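The Arm That Takes Computers Apart

At Clotus, a refurbishing shop on the industrial side of Flisesberg, the hardest worker on the floor is also the fussiest. It is a robot arm bolted to a steel bench, and it handles parts for old desktop workstations. It does this well, provided somebody has pampered it first.

The pampering starts at 7 and takes 84 minutes, a number the crew recites the way other people recite their mortgage rate. The fingers are wiped down with alcohol. The screws on them get checked with a small torque driver, which lives on a chain after an incident in October. Then the arm touches 4 reference pins on the bench and decides whether it still believes in them. If it doesn't, everyone starts over.

Graphics cards are the delicate part of the job. Squeeze too lightly and the card swings. Squeeze too hard and you have bought yourself a cooler shroud. The Dremine software that runs the cell keeps a separate grip setting for each card on its list, and somebody has to add the new ones by hand.

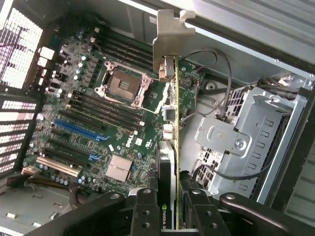

How often do the finger pads need replacing?

Every 2,000 grips, or sooner if the arm starts dropping things. A spare pair hangs by the bench, and a swap means redoing the pin check.

The rest of the upkeep is less glamorous. Dust from old cases gets into everything, so the wrist camera is cleaned at lunch and again before closing. The cable down the forearm came from Hashemi, the firm that installed the cell, and has been rerouted twice – the second time back to where it was in the first place.

A full service comes around every 9 weeks. The arm is parked, its joints are greased, and for one afternoon the crew pulls cards with their own fingers, which require no calibration and complain a good deal more.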